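Student team takes robotic suturing project into final test round

A graduate course in medical robotics at Hollov Institute of Technology has moved its suturing project into a final round of bench tests, which will run through April. The project, named Matico, is the work of three students and is supervised by Sosina Woldegiorgis, who teaches the course.

The task is the interrupted stitch: the needle goes through both edges of an incision, the thread is tied off and the tails are trimmed before the next stitch is started. The students are writing control software for two jointed instruments that share the job. One instrument presents the thread and the other takes it, and most of the code written this term deals with that exchange.

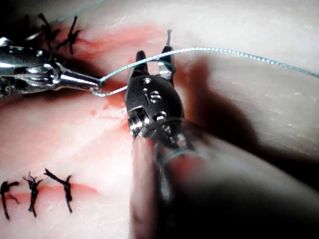 Blue-green suture thread held by the silver instrument and running between the open jaws of the second tool, with tied black stitches on the practice pad.

Thread handling has taken more time than needle driving. A slack loop can fall across the working area and be caught by the wrong jaw, and too much tension pulls the edges of the cut out of line. The current version of the software breaks each knot into short motions and checks the position of the thread between them. If the check fails, the instruments back off and the motion is repeated.

"The needle is rigid and we can model it well," Woldegiorgis said. "Thread changes shape every time you touch it. The students began with a fixed sequence of motions and had to replace most of it." 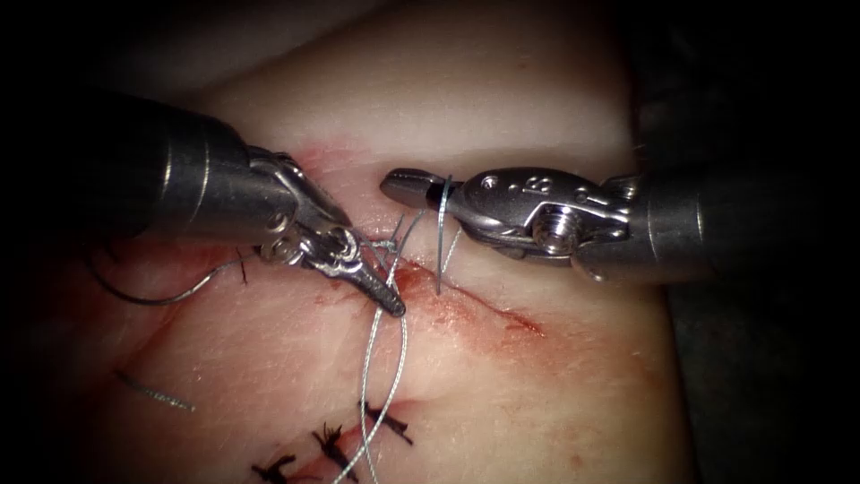 Clearance between the two wrists is the other limit. With both tips close to the incision, a small error in the planned angle can bring the metal links into contact. The team set a minimum distance in the planner and then reduced it in steps, logging each stop. Woldegiorgis said the present value is a compromise between speed and the risk of collision.

The tests follow a set plan. Each run covers 15 stitches, and the software is allowed two retries per knot before an operator takes over from the console. Runs are scored on stitch spacing, knot security and the number of operator takeovers. Spacing is measured from the overhead video, and knots are checked by hand with a pull gauge.
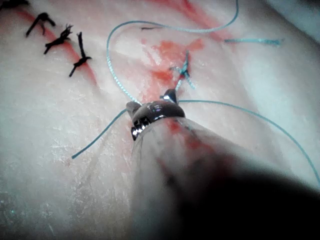 A teal knot close to the tip of the instrument, with a row of black interrupted stitches along the neighboring incision.

The project will be entered in the student section of the Mousavi Surgical Automation Challenge, where teams complete the same closure on identical pads. Entries are judged on the test log and a short technical report as well as on the live run. Minance, a local maker of training materials, is supplying the pads for the course.

Source code and test logs will be posted on the course page after the competition. Applications for next year's course open in the fall, and students need to have completed the introductory controls class.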